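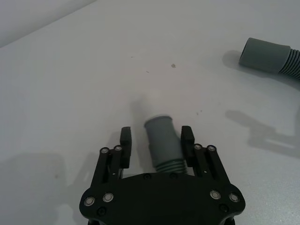 Milošević
Bench technician, hose and fittings, Tarum workshop

August, 9:40. Back on the hose joints. The question is still how the gray cuff should sit before the white tip goes in. Standing it upright on the table is handy for checking the rim, but once it's joined to a length of corrugated hose the cuff follows whatever bend the hose has.

Wiped the tabletop first. Grit gets into the corrugations and then it ends up in the joint.

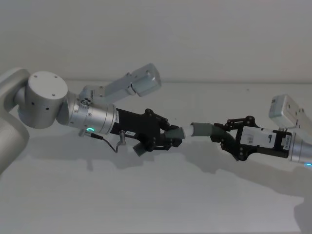
It also helps to hold the tip side close to its end. Further back, the corrugated part flexes and the tip wanders off the line of the cuff. I wrote 6 mm of insertion in the Rutora log last time and would like to keep that figure - it matches the mark on our gauge.

Bent pieces are the awkward ones. Line up the two openings before closing the gap, then push straight. Twisting scuffs the inside of the cuff.
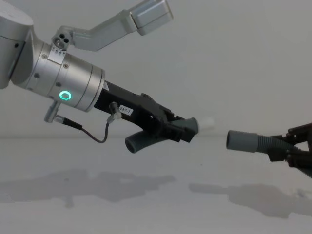
Parts and storage

Kirano sent 100 cuffs, all gray. They go in the low drawer, rim up. Corrugated lengths should lie flat, not coiled. Three that sat coiled in the box have kept the curve and I've put them aside for the bend checks.

Still to decide: whether we wipe the tips with alcohol or leave them dry. I'd leave them dry until the next batch.
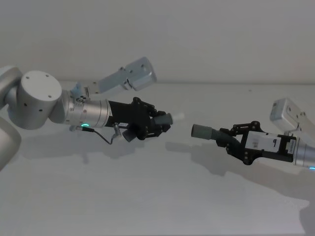

Margin note, other handwriting: dry is fine by me, but check the cuff rims for flash first. I had two that caught on the tip and needed trimming.

Will do that before lunch. Trimming knife is in the gauge drawer.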